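Speaker notes – "Does the bottle basket do anything?"
Talk for the Plonport building managers' meetup, Tuesday, 16 minutes plus questions

1. Start (no slide)
Ask for hands: who has a separate bin for drink bottles at work? Keep your hand up if you know where the bottles go after that. Wait. Don't rush this, the hands going down make the point better than I can.
Say up front that I'm not against recycling. I'm against baskets that make us feel finished.

2. The Damport numbers
The Damport office put out baskets on every floor in August. Their report says 921 bottles collected. Sounds great. It doesn't say how many were bought, so we can't tell if that's most of them or a sliver.
The same report counts a full basket as a success. A full basket could also mean it wasn't emptied. I asked which one it was and got a link to the same report.
If someone brings up the Pandey guide: yes, I've read it. It has one page on bins and 21 on signs.

3. What people are sorting
Slides 4 to 6, click through slowly. Let them look before talking.
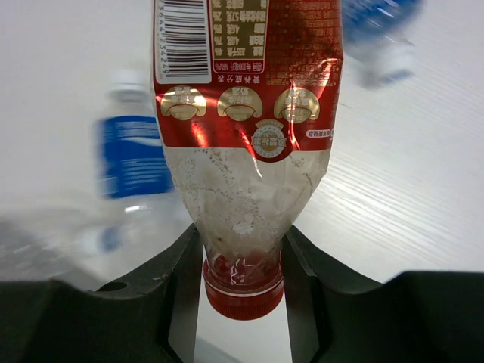
Crushed, label still on, cap still on.
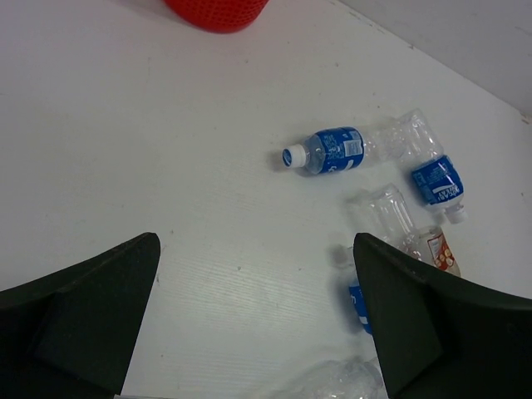
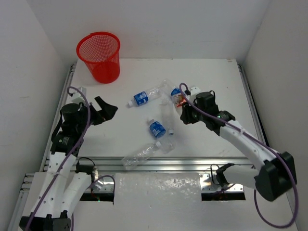
4. Crushing, caps and labels
Go back one slide if the room wants another look at the bottles lying on the table. Red basket at the back, bottles all over the top.
Three rules I keep hearing: crush it, take the cap off, peel the label. Ask who does all three. My guess is two people, and one of them is fibbing.
Crushing saves room, I'll give it that. A small mesh basket fills up fast with bottles that still have their shape. But half-crushed is what you get from real people, and half-crushed bottles still take up a lot of space.
Caps: our old hauler said off, the new one says on. The poster in our break room still says off. Check yours before you print anything.
Labels: I tried peeling 400 of them over one winter. Some came off in one pull, plenty left glue and shreds. I would not ask a coworker to do it. Ask the hauler if it matters to them, and get the answer in writing.

5. The basket itself
Mesh looks tidy and you can see how full it is. It also lets the last inch of soda drip onto whatever is underneath. The Dedow catalog has a liner for this. So now we're buying plastic bags to hold plastic bottles – pause here, somebody usually laughs.
Where it stands matters more to me than the color. Put it where people finish their drinks. Ours was by the printer for a year and mostly got paper cups.

6. What I'd want before buying more
A count of bottles coming in, even a rough one.
Who empties the basket and on which days.
One written line from the hauler on caps, labels and crushing.
If a vendor can't help with any of these, skip the free trial.

7. Questions
Likely one: "Isn't something better than nothing?" Answer: maybe, show me the count.
Have the Damport report open in a tab. Water is on the side table, in a pitcher.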